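Motoring notes: I traded in the estate (and lived to tell you)
By Marichka Levchenko
September
4 min read

Well, I've finally done it. After months of saying I'd only look, I went down to Pilldale one Thursday evening and came home having agreed to part with the old estate. Some of you have been in that car. You know about the passenger window, and I'm sorry, Hanna, about your coat.

I promised in the last newsletter that I'd write up how the part exchange went, so here goes. I'm no expert, I just like a bargain and I keep all my bits of paper.

The first offer I got was from one of those online valuation forms, done at the kitchen table with a cup of tea. You put in your registration and mileage, tick a few boxes about scratches, and up pops a number. Mine was £1,532. I was quite pleased with that! Then I read the small print and found there'd be an admin fee, plus an inspection where they could knock money off for more or less anything, and I went off the idea.

Kushnir, the dealer out past the roundabout, were next. A very nice young man walked round the car twice, sucked his teeth at the back bumper and offered me less than the website had. I said I'd think about it. He said the price was only good for that day, which I've been told so many times in my life that it has stopped working on me.
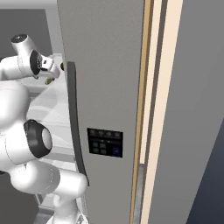 What changed the price

Orest Kobzar (he used to do the forecourt at Orenero before he retired) gave me a proper talking-to about what buyers look for. Service history first. I had mine in a carrier bag, in no order at all, so I spent an evening putting it into a folder by date and found a cambelt receipt I'd completely forgotten. Then both keys. I'd been getting by with one for years and the spare was in a coat pocket in the loft.

He also told me to leave the bumper alone. I'd had a quote for a respray and it would have cost me far more than it added. A good wash and a hoover, yes, and get the dog hair out of the boot, but that was all he'd spend.

So off I went to Pilldale with my folder and two keys, and asked for the part exchange figure and the price of the new car separately, written down. Do this! They'd much rather talk about the monthly payment, and once you're talking about that it's terribly hard to tell what you're getting for the old one. They came back with £1,841, no fee, and I shook hands on it.

The new one is a little hatchback, 6 years old, in a sort of dull blue. I haven't worked out the heater yet. Yurii says the boot's too small for the show boards and he may be right, so if anybody going to the next meet has room for them, please ring me.

Still to do: cancel the old direct debit for the road tax, move the insurance over properly and get my parking permit changed. Kyrylo Tkachuk has asked me to write up the insurance side as well, and I'll have a go for next time, once I've got through to someone on the phone.

Last updated: September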